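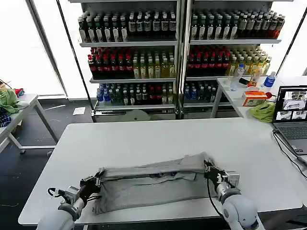 Folding the grey one on the white table, shelves behind.

August, just after six in the morning

I did it, I swam to the buoy and back! The orange one, the far one, the one I have been looking at from the slipway at Tramlow since the spring and telling myself was for other people. It is 300 metres out if you believe the board by the steps, and I've decided to believe the board by the steps with my whole heart.

I'm writing this at the kitchen table with my hair dripping on the page and a mug of tea so strong it's nearly orange itself. I want to get it down before the feeling goes. The water was flat, properly flat, like the top of a pan of milk, and there was that thin mist that hangs over the reeds and nowhere else. The tide was just on the turn. I'd looked it up last night and again when I woke up, and then once more in the car, as if it might have changed its mind.

Getting in was horrible as usual. I do the same thing every time, in to the knees, stand there, think about breakfast, in to the waist, make a noise like a kettle, and then go. And then there's that lovely moment when my hands stop complaining and everything goes smooth and green. I counted strokes to begin with, got to 99 and lost my place because a cormorant came up in front of me, shook its head and went straight back down. I laughed and swallowed a good bit of the estuary. It tastes of pennies.

Halfway out I had a wobble. It's the point where the slipway looks small and the buoy doesn't look any bigger, and I thought, well, you could turn round now and have a perfectly nice swim. I rolled on my back for a bit and looked at the sky (very pale, one long streak of pink going grey) and kicked along like that, and when I rolled over again the buoy was enormous! It's covered in weed underneath, long soft ribbons of it, and there are tiny mussels all round the rim. I had no idea. I patted it. I said good morning to it out loud.

The way back was quicker, with the water starting to push me along, and I came out by the second set of steps and had to walk along the shingle in bare feet, ow, ow, ow. A spaniel met me halfway and wanted to be friends with my towel.

Things to remember for next time: put the flask where I can reach it without going through the whole bag. Take the thick socks. Leave the car key in the shoe on the left and not in both shoes in turn. Do not wear the costume with the twisted strap, it has rubbed me raw under one arm and I'll know about it when I put a shirt on. Eat half a banana first, a whole one is too much.

I've been keeping the swims in the back of this book and this morning makes 138 since I began, counting the one where I only went in up to my middle and came out again. I am counting it. It was sleeting. When I started I couldn't put my face in without panicking, and I had on so much rubber I could hardly bend. Now it's a costume and a hat and off I go.

Later, after lunch

Still pleased! Legs like string though. I walked up to the Antoniadis bakery for a loaf and came home with a loaf and two of the sticky cheese things and a bun with seeds on, and there is now one sticky cheese thing. Swimming hunger is a different hunger altogether. I could have eaten the paper bag.

Rinsed everything in the bath and pegged it out. The wind's got up since this morning, the sycamore at the back is roaring and the buoy must be bobbing about like anything. I keep picturing it out there with its mussels.

I got the chart out too, the old soft one that's gone through at the creases, and had a long look at the stretch past the buoy. If you carry on round the end of the mudbank you come to Trosus, where there's a little scrap of beach you can only get to by boat, or by swimming. It would need a proper neap tide and a calm day and someone alongside in a kayak, I'm not daft. The water stays warm enough into the autumn. It might be next year. But I've put a pencil cross on the beach, very small, and I keep going back to look at it.

Bed by nine, I think. High water is kinder tomorrow, a bit later, and I've already put my towel by the door.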